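Nurkon bimanual stack: head view useless while the base turns?

pullier_fan
Been fighting this since Saturday. My planner asks for a fresh grasp target every time a head image comes in, and during a turn the images are soup. The detector still hands back boxes with 0.9 confidence, so the arms start toward stuff that isn't where it says. Log has 3,421 head images and I pulled 152 that look like this one:

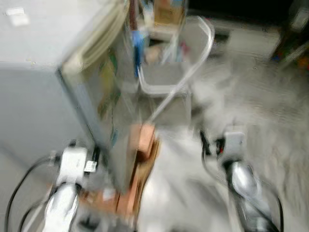 Eftychia Michailidis
Gate it on base angular velocity and be done. Nedelcu already publishes it, so you hold the last good target until the base settles. Two lines in the config.

pullier_fan
Tried that! It also throws away good images on slow turns, and then the planner sits there sulking.

nutden_mike
I disagree with gating, sorry. Score the blur itself (variance of Laplacian, cheap) and let the planner weigh it. Velocity tells you nothing about head shake.

Eftychia Michailidis
Laplacian falls apart on plain walls and floors. You'll be tuning that threshold till May.

pullier_fan
OK so I ran both, 3 passes each. Blur score won for me, but only with the tracker on. Parked at the table the detector is happy with the bottles and the pan, though the clear tray keeps dropping out, pale edges on a pale tabletop:

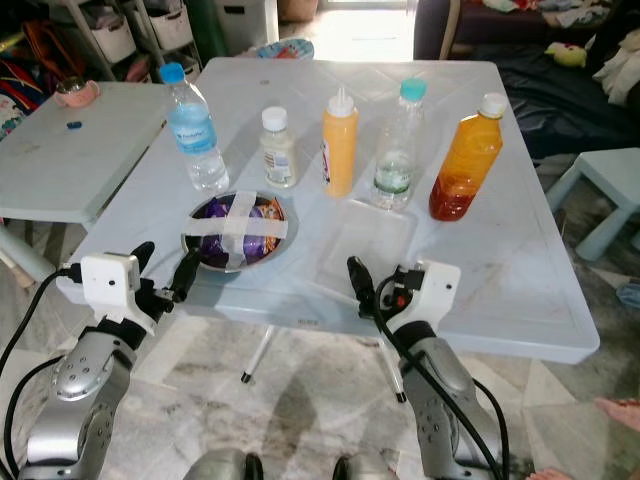
Lyon, May

Posting my release notes here so they don't get lost. Blur score is on by default, velocity gate is a flag. Tray still needs depth or something, open to ideas.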